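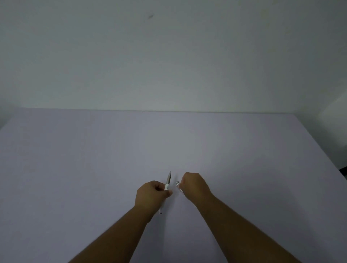 Modupe Fashola says you can't teach a robot anything with a joystick that you couldn't teach it faster by grabbing its wrist. She said it to me in the hallway about ten minutes after I'd sent in the title of this talk, so thanks for that, Modupe! I'm going to spend the next little while half agreeing with her.

*(wait for people to sit down, check the clicker)*

## Opening – keep it loose

Hi everybody. I work on the teaching side at Plavivia, so I spend my days showing machines how to do things that you and I stopped thinking about when we were four. Pens, mostly, this past year. Putting a cap on a pen and taking it off again.

Ask the room: who has a pen on them? Cap it. Now do it again slowly and say out loud what each hand is doing. (Give them a good minute, it gets noisy and that's fine.)

What I want them to notice:

- one hand holds and the other one travels, but most people can't say which is which
- the last half inch is done by feel
- you tilt the cap a tiny bit and let the barrel straighten it out

That third one took us most of January to spot, and it's why the first batch of demos was so bad. We were steering the arms from the next room with two hand controllers and a screen, and we lined everything up perfectly straight, like people threading a needle on TV. The robot learned to be perfectly straight too. Then it would miss by a hair and just keep pushing.

## By hand

So, Modupe's way. You put the arm in its floppy mode (gravity comp, if anybody asks), take hold of it and walk it through the job. I love this for one arm! You feel the contact through the metal, you slow down without deciding to, and a new person gets decent at it in 20 minutes.

Two arms is another story. You've only got two hands, and each one is wrapped around something heavy that doesn't bend where you bend. Your elbows end up in silly places. Also you're standing right there, so your own arms are all over the camera view, and when the robot runs the task alone they're gone. The policy gets thrown by that more than I expected.

*(skip the joint torque slide if we started late)*

## By remote

With the remote rig you're out of the way and the cameras see what they'll see later on. Both arms move at once. You can sit down, too, and I'm not going to pretend that doesn't matter on a long day.

What you give up is touch. We run the Zanulholm controllers, they buzz a little when the gripper meets something, and a buzz is a pretty poor stand-in for a fingertip. People make up for it by staring. You can see it in the recordings – a long freeze right before the cap goes on, while the person at the controls squints at the screen. And guess what, the robot learns the freeze. It'll stop dead in front of the pen like it forgot why it came in.

Fix for the freeze: Yetunde Okonkwo had us do the task with our own bare hands first, 6 times in a row, right before picking up the controllers. It sounded like a warm-up for a choir. It helped a lot, though. The tilt came back and the pauses got shorter. She also trims any pause longer than a breath, and I used to argue with her about that and I've stopped.

## Numbers (one slide, don't linger)

We kept 823 demos in the end, hands-on and remote mixed together. Roughly 80 percent of those are remote. I'd shift that toward hands-on if I did it over, at least for the part where the cap meets the pen.

Somebody will ask about throwing out bad demos. We keep the fumbles if the person recovered. A demo where you miss, back off and try again is worth more to me than a clean one, and we had far too few of them early on. We were all showing off, I think.

## If there's time

Mention Aliyu, our script for stitching the two kinds of demo together. You guide the approach by remote, pause, walk over, and finish by hand. It's clunky, and the handover point needs smoothing or the arm jerks. Say it's still in progress and don't promise a release!

## Questions I'm likely to get

- *Does left or right matter?* Yes, we mixed them at first and got a robot that dithered. Pick one per dataset.
- *Other pens?* Fatter barrels are okay. Clip caps are a pain.
- *Why not just film people?* We're trying. Finger-to-gripper mapping is the sticking point, find me at the break.

Modupe is in the second session, so send the hard ones to her.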